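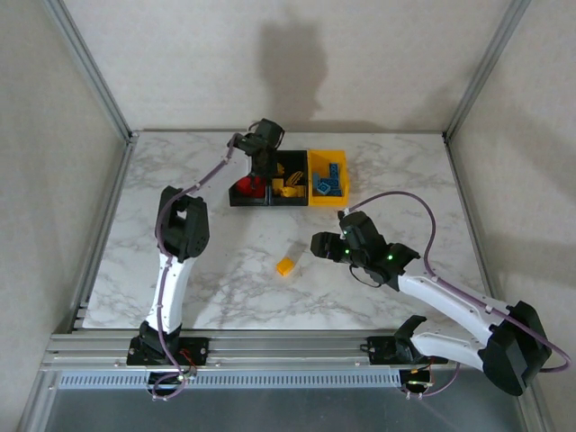 Defendo com gosto uma causa pequena: a biblioteca de bairro aberta até tarde. Em janeiro, a de Dredanwood passou a fechar duas horas depois do costume, e que diferença! Quem sai do trabalho às 19h já consegue devolver um romance, ler o jornal, ficar um bocado à conversa – coisas que antes só cabiam na hora de almoço. O bairro tem 3630 moradores e bem merece isto. Gostava muito que Udier fizesse o mesmo, nem que fosse só na sala de leitura.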